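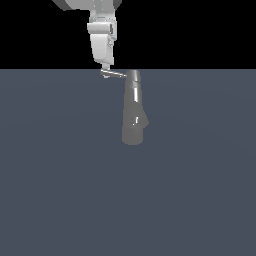 Clitholm Air Museum Opens Its Glider Hall in March

CLITHOLM - I've been waiting a long time to write this one! Our new hall for wartime transport gliders opens to the public in March, and the star of the show is the Kurek, a troop glider that spent decades in pieces in a barn near Prargate.

I'm Lena Malinowski, and I look after the collection here. When the farm's owner, Teresa Walczak, first called me, she said she had "some old airplane bits" behind the hay. Some bits! There were 310 of them by the time we got everything tagged, including most of the nose and both wing roots (the tail we had to build new, from drawings).

The Kurek was made to be towed into the air, let go, and landed in whatever field the pilot could find - no engine, no second try. It had a wingspan of 50 feet and carried four soldiers plus a crew of two. Sit in the back seat and you'll get a feel for how tight that was. My knees still remember. 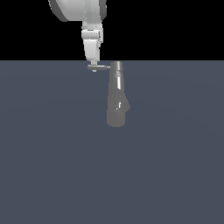 Visiting the hall

Doors open at 10 a.m. and the Kurek is the first thing on your left. Nour Awad, who led the rebuild, will give a short talk by the nose section each morning during opening month, and she's happy to take questions for as long as you've got them. Letters from glider pilots, on loan from the Trernport archive, are in the cases along the back wall.

Reporters who'd like to come by early, or climb in for a photo, should ask for Emília Jurčo at the museum's front desk. Wear flat shoes, please - the cabin floor is original.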